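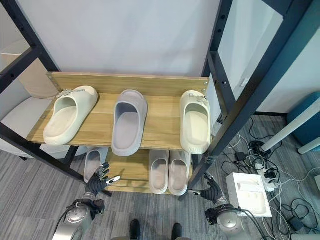 3. Rack Layout and Shoe Sorting

Home | Projects | Reports | Design Studio | Contact

Our project looked at how people store everyday shoes near a front door, and whether a small two-shelf rack can be kept in order without much effort. The rack we chose has dark metal posts and wooden shelves, with a raised back panel behind the upper one. We set it against a white wall in the Figueroa building.

We used slides because they have no laces and are easy to put down in the wrong place. The upper shelf has cream slides with a silver buckle ornament at either end and a lavender-grey one between them. White slides go on the lower shelf.

3.1 Method

Each member sorted the shoes under 2 rules. Under the first, pairs had to stay side by side, toes forward. Under the second, shoes could go anywhere as long as nothing hung over the front edge. We allowed 200 seconds per turn and wrote down any shoe left single. The full log on the Clallano drive has 500 lines - most of them short.

3.2 Notes

Single slides took the most time. When a cream slide was put down first, people tended to leave a gap for its match and then fill the gap with another color. The lower shelf was harder to judge when standing up, as the upper one shades part of it.

The thick soles also take up more depth than we had allowed for in our April drawing. The next version will have a deeper lower shelf - the posts can stay as they are.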